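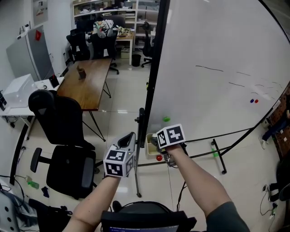
Whiteboard on its wheeled stand, with faint marker strokes still across the middle and the magnets on.

How to get old marker off a whiteboard (and which tricks to skip)

Filed under: Office upkeep
17 September 2023

Every office has a board with grey dashes on it that no one remembers writing. Search for a cure and you get toothpaste, hairspray, hand gel, baby wipes and a spray that costs more than lunch. I tried most of them in June on the boards at Gadenell, and I'm not convinced by half.

What you need

Two clean microfibre cloths
A cup of lukewarm water with one drop of washing-up liquid
A dry-wipe marker that still writes well
A small bottle of isopropyl alcohol, if the first steps fail
Somewhere to put the magnets

Before you start

Take the magnets off. People wipe round them, and that is how you end up with a clean board and a dirty ring. If there's a tray, empty that too. Trays collect all sorts, and marker dust at the bottom will be back on your cloth within a minute.

If your board is on a stand with wheels, lock them or push the stand against something solid. Check the floor for cables first. I have no faith in the little brakes on these stands. Ours at the Vedau office rolled away from me with all four locked.

Step 1. Dry wipe

Use a dry cloth, top to bottom. Don't scrub in circles, whatever the packet says. You only spread the dust about.

Step 2. Soapy water

Wring the cloth out until it's barely damp. Wipe the marks, then dry them straight away with the second cloth. On our boards this shifted nearly 6 marks in every ten, which is better than the fancy spray managed.

Step 3. Write over what's left

I thought this one was nonsense. Go over the old line with a fresh dry-wipe marker, count to four and wipe it while the ink is still wet. The solvent in the new ink loosens the old. It works on faint strokes. On a line someone has made with a permanent pen it works too, though you may need three goes and you'll want to open a window.

Step 4. Alcohol, sparingly

Put a little on the cloth and none on the board. Try a corner first. Wipe, rinse with a damp cloth, dry. If the cloth drags or the shine goes dull, stop.

Tricks I would leave alone

Toothpaste. It's gritty. It took the mark off and some of the surface with it.

Hairspray. Older recipes swear by it. Many cans have little alcohol in them now, so you get a sticky board that smells of a school disco.

Furkus board restorer. We paid for a 300 ml bottle. It left a film that made new ink bead up. Perhaps ours was a bad one, but I won't be buying a second to find out.

Melamine sponges. Fine once. Use one every week and the board will start to hold ink worse than before.

When to give up

If fresh ink won't wipe off after a minute, the coating has gone and no amount of rubbing will bring it back. You can stick a new writing film over the top. The Sosa roll we bought went on with only a few bubbles, though a magnet holds less firmly through it, so use two for anything heavier than a sheet of paper.

Putting it back

Let the board dry fully before the magnets go on again. Wipe the backs of them as well. Then throw out any pen that squeaks, and don't put it back in the tray for someone else to discover.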